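Archive > Practical skills > Suturing > Iltano pad set > README

# Iltano pad set - README

Read this before you open the folders. Wrote most of it in one sitting, will tidy later. Anything wrong, tell Oriana or me.

## What it is

Pictures of wounds being closed on skin practice pads. Linear incisions, interrupted stitches, black thread. Pads only, no patients, no animal tissue anywhere in the set.

2833 pictures in all. 1594 of them have been labelled by hand, the rest are in the folder called `unlabelled` and will stay there until somebody finds the time. 35 pads used. 2 people labelling, Estela Sepúlveda (me) and Oriana Garrido.

Started as teaching material for the Gallardo evening course. People kept asking what a decent knot looks like halfway through and the textbook drawings skip from "pass the needle" to "done". So we wanted the in-between bits.

## Folders

- `pads/` - one folder per pad, numbered. Gaps in the numbering are pads we threw out
- `labels/` - one text file per picture, same name as the picture
- `unlabelled/` - as it says
- `notes/` - scans of the session notebook, handwriting is mine, sorry
- `old/` - ignore. First attempt at labels, different scheme, kept for the record

Please don't rename anything inside `pads/`. The label files go by name and there's no other link between them.

## The pads

Two makes, Ellitz and Evton. The pad list in `notes/` says which is which. They don't behave the same under the needle. Ellitz is firmer and holds a bite well but the edges tend to sit apart, so you pull harder than you should. Evton is softer, tears if you take the bite too near the edge. Beginners do better on Ellitz, I think. Oriana disagrees and she teaches more of them than I do.

Surface texture matters more than we expected for labelling. Pores and bumps pick up the light and a pore next to a thread can pass for a tiny end of thread when you're tired. Zoom in. If it doesn't join anything, it's the pad.

Incisions are straight or near enough. We cut them before each session, one long one per pad to begin with, then shorter ones once we worked out how to lay them out without wasting half the surface. Colour in the wound varies a lot from pad to pad. Don't use it to judge depth.

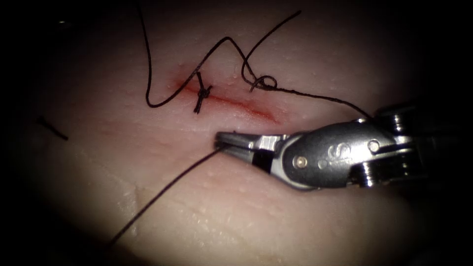 Stitches are labelled one at a time, each with its own line in the text file. Order is the order they sit along the wound, left to right as you look at it, not the order they were tied. Usually the same thing but not always, some people like to start in the middle and halve the gap each time.

## Labels

Four states for a stitch:

- `placed` - thread through both sides, nothing tied
- `forming` - loop or throw on the thread, not yet drawn down
- `tied` - knot down on the surface, thread not cut
- `trimmed` - tied and both tails cut

A loop lying above the pad counts as `forming` even if it looks almost finished. We argued about that one for a whole evening. The rule is: if you could still undo it by pulling one end, it's forming. You can't pull a picture of course, so in practice it's a judgement, and where we couldn't agree the line has a `?` after it.

Then for each `trimmed` stitch there are two extra fields:

- tails: `short`, `ok`, `long`
- knot position: `side` or `on line`

`on line` means the knot is sitting over the wound. On the course we teach people to draw it to one side so it doesn't press on the edges. Plenty don't. Not marked as a mistake in the files, just recorded.

Loose thread gets `thread` with no state. Long strands that wander off the picture are still one thread, don't split them because they bend or cross over. We had a fair few split by accident in the early pads, mostly fixed, proabably not all.

Wound line: start, end, and `open` or `closed` for each gap between stitches. Where there's only one stitch in, everything beyond it is just `open`.

## Known problems

- Lighting is uneven. Bright in the middle and dark towards the corners in a lot of the pictures. Labels near the corners are less reliable, treat with care.
- Metal throws highlights onto the pad and sometimes onto the thread. Black thread with a highlight on it can look grey or broken. It isn't broken.
- Tail length was judged by eye. My `ok` runs longer than Oriana's `ok`. Initials are at the top of each label file so you can sort by labeller if it matters to you.
- Some pads were used twice, old stitch holes still showing. `reused` in the pad list.
- Pictures from one session look very alike. If you're splitting the set up, split by pad, never by picture, or you'll end up with near copies on both sides.
- A handful of label files have a blank last line and some don't. Harmless, but it upset Oriana's script in January so now you know.

## Things people ask

Can we use it for marking students? Please don't. There's no outcome recorded, no tension, no time taken, and a neat row on a pad tells you very little about how someone handles the real thing.

Is the needle labelled? No. Wanted to, ran out of steam. If you do it, send us the files.

What thread size? It's in the notebook for most sessions. Missing for the first few pads, we were using up ends of packets and didnt write it down.

Why no continuous stitches? Not on the course. May add a small lot later on, separate folder.

## Changes

Current version: corner labels rechecked, `?` lines kept in place of being dropped, pad list now has the make for every pad.

Version before that: the `old/` scheme retired, tails field added.

First version: don't use it.

## Using it

Free for teaching and study. Say where it came from - "Iltano pad set" and our two names is plenty. If you print any for a handout, keep the pad number with it so people can look up the rest of the row.

To do still: needle labels, the unlabelled folder, a better contents list for the notebook scans (page order is a mess after the middle).

Contact: Estela Sepúlveda or Oriana Garrido, Iltano pad set | © Iltano | Back to top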